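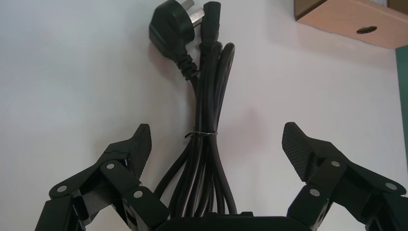

*Power cord, black, three-pin plug.*

# Altel Tabletop Food Dehydrator, 560 W

Sold and serviced by Pritton Kitchen Supply, Nusthorpe

The Altel is a front-loading food dehydrator for home kitchens. It has a rear fan, a 560-watt heating element and 6 slide-out trays. It dries fruit, vegetables, herbs, mushrooms and jerky, and it is big enough to take a full bag of apples in one load if you slice them thin.

We have carried this model since the older stacking version was dropped. The change most people notice is the fan. On the stacking unit the fan was in the base, so the bottom trays dried first and you had to swap them around during the night. On this one the air moves across the trays from back to front. You may still want to turn the trays end for end once during a long run, but you don't have to change their order.

## What it does

Warm air passes over the food and leaves through the vents in the door. The heat is controlled by a dial on the front, marked Herb, Vegetable, Fruit and Meat. The fan runs whenever the heat is on. There is a mechanical timer next to the dial, and the unit shuts off when it runs down. If you want it to run longer than the timer allows, turn the timer back up before it reaches the end.

The fan has 2 speeds. Use the low speed for leafy herbs, tea leaves and anything else that might blow off the mesh. Use high for everything else.

There is no app, no clock and no light inside. The door is clear, so you can check on the food without opening it.

## Specifications

| | |
|---|---|
| Power | 560 W |
| Trays | 6, removable, plastic mesh |
| Fan | Rear mounted, low and high |
| Controls | Dial and mechanical timer |
| Door | Clear, lifts off for cleaning |
| Power cord | Black, detachable |
| Warranty | 2 years, parts and labor |

## In the carton

- Dehydrator body with door fitted
- Trays, stacked inside the body
- Drip sheet for the bottom slot
- Fine mesh liner for herbs and small berries
- Power cord
- Instruction booklet

The cord is packed on its own, outside the body. Check for it before you throw out the packing. Missing cords are the most common reason people call us, and in most cases the cord is found later under the lower insert. If yours really is missing, email the service desk and we will mail one.

The fruit leather sheets shown in some catalogs do not come with the unit. They are listed under Accessories further down this page.

## Before first use

Wash the trays, the drip sheet and the mesh liner in warm soapy water and let them dry. Wipe the inside of the body with a damp cloth. Do not put the body in water.

Run the unit empty on the Meat setting, fan on high, for about 2 hours with a window open. There will be a smell from the new element. It is normal and should be gone by the end of the run. If it is still strong the second time you use the unit, stop and contact us. 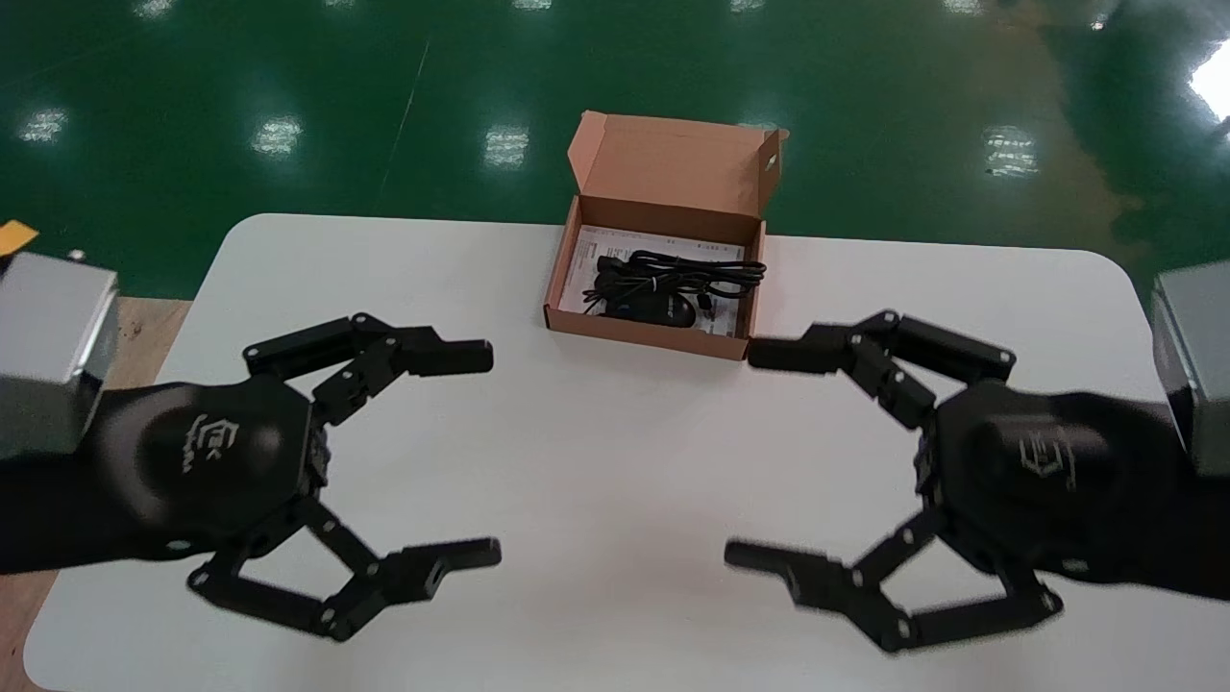 *Open carton with a printed sheet lying in the bottom.*

Please keep the carton and inserts through the warranty period if you have the space. Units sent back to us in a thinner box tend to arrive with a cracked door, and we can't cover damage caused in shipping.

## Where to put it

Set the dehydrator on a flat, level surface where you can leave it for a full day. A table or counter is fine. The body gets warm underneath but not hot, and it will not mark most finished surfaces. If yours is lacquered or has a vinyl cloth on it, put a wooden board under the feet. 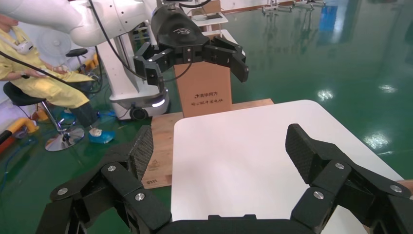
Leave a hand's width of space behind the fan and keep the front clear so the air can get out. Don't run the unit inside a cabinet or under a low shelf, as the moist air collects there and will lift veneer over time. A laundry room or a garage works well if it is dry and not too cold. In an unheated garage in November, expect every load to take noticeably longer than the chart says.

The fan makes a steady sound, similar to a range hood on its lowest setting. Most people can sleep with it running in the next room. We would not put it in a bedroom.

Plug it straight into a wall outlet. Do not use it on a power strip with a kettle or a toaster.

## Drying notes

The booklet has a full chart. These are the points that come up most often with customers.

**Apples and pears.** Slice evenly. Thick and thin slices on the same tray is the usual cause of a batch that is half leather and half crisp. A dip in water with lemon juice keeps the color.

**Tomatoes.** Plum types do best. Cut them lengthwise and lay them skin side down. Use the drip sheet. They take a long time, often overnight and into the next morning.

**Herbs.** Low fan, Herb setting, mesh liner on top as well as below if the leaves are small. Take them out as soon as they crumble. Left too long they lose most of their smell.

**Mushrooms.** Brush them clean and don't wash them. They shrink a great deal, so fill the trays right up.

**Jerky.** Use lean meat and trim the fat. Follow the food safety instructions in the booklet, including the step of heating the strips in an oven. The dehydrator alone should not be relied on for that step.

**Onions.** They dry very well, and the whole house will smell of them. Don't run them with anything else.

Let food cool fully before you pack it. Warm food sweats in the jar and can mold within the week.

## Cleaning

The trays and door can go on the top rack of a dishwasher, though hand washing keeps the door clearer. Sticky fruit sugar comes off the mesh easily after a soak. The fan cover at the back is held by a single screw and should be taken off now and then and dusted with a dry brush. Unplug the unit first.

## Accessories and spare parts

- Tray, single
- Fruit leather sheet
- Fine mesh liner
- Drip sheet
- Replacement door
- Replacement power cord
- Perrin glass storage jars with clip lids - sold separately, several sizes

Trays from the stacking model do not fit. The Perrin jars are listed on their own page, with replacement seals.

## Delivery and returns

Orders placed before noon leave our Nusthorpe warehouse the same working day. Orders placed after noon on Friday go out the following week. You can also pick up from the trade counter, but call ahead, as the counter keeps only a small number on the shelf.

Unused units can be returned in the original carton for a full refund. Used units can be returned if there is a fault. Have your order number ready and tell us which setting the dial was on when the problem started. For a unit that will not switch on, check first that the timer is turned past zero and that the cord is pushed all the way into the back of the body.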